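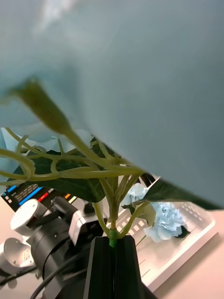 Third try and it held. Tài Khương didn't breathe. Stem in the fingers, green tape right where the fingers met, the blue heads nodding a little from the move.

"Don't talk," he said.

"I wasn't," said Stolter.

"You were going to."

She was. She had a whole sentence about the vase. She swallowed it and looked at the white tray and the clock over the drill press. 4:40. The workshop closed at six, or whenever Kruger came down and started flicking the lights.

July, and the big fan broken since June. The bench smelled of flux and somebody's orange. Tài had his shirt sleeves rolled up and a strip of that same tape stuck to his forearm, forgotten. He had been taping stems all day. Without tape the fingers closed and the stem just rolled, slow, like it was turning over in bed. With tape it stayed. Cheap fix. He was prouder of the tape than of the arm.

"Okay. Now up two."

"Two what?"

"Centimeters. Always centimeters."

She typed it. The arm went up. One motor complained, the one they both knew, and the leaves shook and then didn't.

"Hm," said Tài.

The job was for Favach. Favach ran the flower stall by the station, the one with the buckets, and she also rented out fake arrangements to dentists and hotels. Fake was where the money was, she said. Fake didn't die on a Friday night - well, she said it better. She wanted a thing that could put stems in a vase while she was out front selling the real ones. She had given them a box of plastic flowers, a key to her back door and $300. The 300 was gone. It went on motors in the first month and Tài had not told her, and Stolter had not told her, and Favach had not asked, and that was worse somehow.

"She's coming at five," said Stolter.

"Who is?"

"You know who."

He knew. He wiped his hands on his pants. Looked at the arm, looked at the door.

"Clement said the wrist would never take it," he said.

"Clement says that about everything."

"He said it about the wrist tho."

Clement had built the first wrist. Good at it, too, until he and Tài had the fight about the bracket, a stupid fight, twenty minutes about which side a screw should go in. Clement took his calipers and his mug. He left the mug hook. It was still on the wall over locker 1632 and neither of them hung anything on it.

"Left," said Tài. "Slow."

Left. The branches swung and tangled with each other the way they always did, all those thin curly shoots going their own direction. You could never get the camera to like them. It saw the big leaves fine. The shoots it saw as noise, or as one fat green thing, or not at all. Stolter had spent three nights labeling them by hand and dreamed about noodles.

"Stop."

She stopped it. The vase was off at the far end of the bench, a brown one with a chip, from her mother's. The arm had to come around, tip, and let go. Letting go was the part. Picking up was only squeezing. Letting go, you had to know where you were.

"If it drops it again," she said.

"It won't."

"If it does, can we just tell her? About the money, and all of it."

He scratched his arm and found the tape. Peeled it off, looked at it, stuck it on the edge of the bench for later.

"If it drops it we tell her," he said. "If it doesn't we tell her too. I think."

"You think."

"We tell her."

Steps in the hall. Not five yet, too early, too heavy for Favach. The door opened on the bad hinge and it was Clement, in his work jacket in that heat, with the mug in his hand. He stood there and looked past both of them at the arm.

"You flipped the bracket," he said.

"Yeah," said Tài.

"My way."

"Yeah. In May."

Clement nodded for a while. He came over and bent down until his nose was almost in the flowers, and he put out one finger and didn't touch anything with it.

"What's with the tape?"

"So it doesnt roll."

"Huh," said Clement. Then, "That's good."

Stolter had her hand over the key. The fan was broken and the clock said 4:52 and the motor was ticking the way it did when it had been holding something too long.

"Can I go?" she said. "It's getting warm. Can I go now?"

"Wait," said Tài, and pulled out the other stool with his foot, and Clement sat down on it.

"Okay," he said. "Go."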